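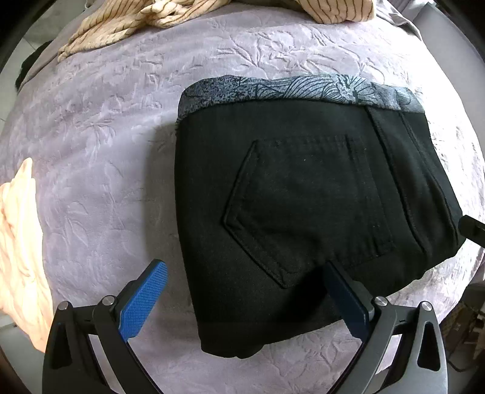

Packing and Laundry Notes for a Carry-On Week

These notes cover a trip of seven to nine nights with one 39-liter bag and access to a sink or a shared washing machine. They were written for guests of the Munuvitz apartments in Flollau, where the machines are in the basement, but most of it applies anywhere. Revised in February by Golnar Rahimi.

## Before packing

- Empty every pocket, then close all zippers and buttons.
- Wash new dark clothing once at home, separately, in cold water. Dye that comes out in a hotel sink goes straight onto whatever is soaking next to it.
- Trim loose threads with scissors. Do not pull them.
- Weigh the empty bag and write the number on the inside of the luggage tag.

## Folding

Pants: lay one leg over the other with the inseams matched. Fold the crotch point in so the long edge is straight. Fold in half from hem to waist, then in half or thirds again depending on the depth of the bag. Bulky side pockets should end up on the outside of the bundle. If they are folded to the inside, the seams press a line into the cloth underneath.

T-shirts and underwear: roll. Place rolls along the sides of the bag, not across the bottom.

Sweaters: fold the sleeves straight across the back and fold the body once. Rolling a thick knit stretches one face and compresses the other, and it takes up more room. Wear the heaviest one in transit if the weather allows.

Order of loading, bottom to top with the bag lying flat: shoes, pants, knits, rolls, toiletries. Rain jacket last.

## Fleece and plush throws

A full-size throw is a poor use of space in a carry-on. If one has to go, fold it to the footprint of the bag, squeeze the air out by kneeling on it, and strap it down before letting go. Compression bags work but should be opened the same evening.
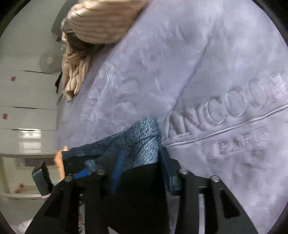
*Fleece blanket with "PARIS" embossed in the pile, and a cable-ribbed knit at its upper edge.*

Care for embossed or sculpted pile:

1. Shake outdoors.
2. Wash cold, gentle cycle, with half the usual detergent.
3. Skip fabric softener. It coats the fibers and mats the pile.
4. Tumble on no heat or hang over two lines. Never iron.
5. Once dry, brush in one direction with a soft brush.

Wash fleece apart from cotton towels. Lint transfers in both directions and shows most on black fabric. For black pants that have already picked up lint, use a damp rubber glove and wipe toward the hem.

## Sink washing

Stopper the sink and fill it halfway with lukewarm water. A teaspoon of liquid detergent is enough for two shirts. Soak for ten minutes, press repeatedly, drain, and rinse until the water is clear. Lay each item on a dry towel, roll the two together and stand on the roll.

Detergent for the week fits in one 100 ml bottle. Leave a finger's width of air at the top, and put a square of plastic wrap over the mouth before screwing on the cap. Label it. Unlabeled detergent has been used as shampoo in unit 33 at least once.

Drying times in an unheated room with a window open:

| Item | Time |
|---|---|
| Synthetic T-shirt | overnight |
| Cotton T-shirt | one day |
| Black work pants | one to two days |
| Cable knit | two days, flat, turned once |

## Basement machines

The Mousavi washers take tokens only. The short cycle is adequate for lightly worn clothing; use the long one for anything with mud or sunscreen on it. Wipe the door gasket before loading. The previous user may have left bleach residue in the folds.

The Kokley dryer on the left runs hotter than its dial indicates. Set it one step lower than you would at home. Szymon Witkowska keeps the tokens and a spare lint brush at the desk, extension 287, until 9 p.m.

Clean the lint screen before and after each load. Report a torn screen and use the other dryer.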